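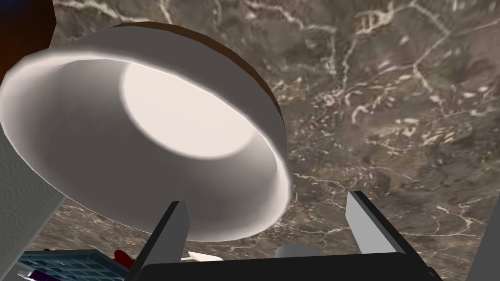 Noémi Kerekes would spend the first money on simulation seats and leave the arm for later. Her reasoning is that a kitchen you can reload costs the same on the tenth try as on the first.

Steltari, which plans to put dish-handling arms into canteen kitchens, took her advice in March. The budget had been written around two arms, two benches and a crate of tableware. The revised plan pays for licenses and a graphics workstation first, with one arm to follow when the software team asks for it. In the simulated kitchen, the gripper works up against a large white bowl, with a marble surface behind it and a blue grid lower down.

Bowls got their own line in the plan. They are wide for a two-finger gripper, and the rim is often the only place to take hold. Levente Szalai priced a set of longer fingers from Grileck and a wider hand from Drilitz. The wider hand costs more and needs a different wrist plate, so the fingers went into the first order and the hand was moved to next year.

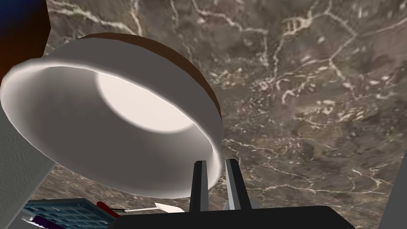
Kornél Pap thinks the plan is still short on spares, and that fingertips and cables should have a separate budget, because they always end up being paid for out of somebody's travel money.

Szalai has since added 50 fingertip pads and 200 dollars a month for small parts. Training is in there too, along with floor anchors and a safety scanner from Nyitrai. The electrical work hasn't been quoted yet. If it comes in high, the second bench goes and the arm stays on the list.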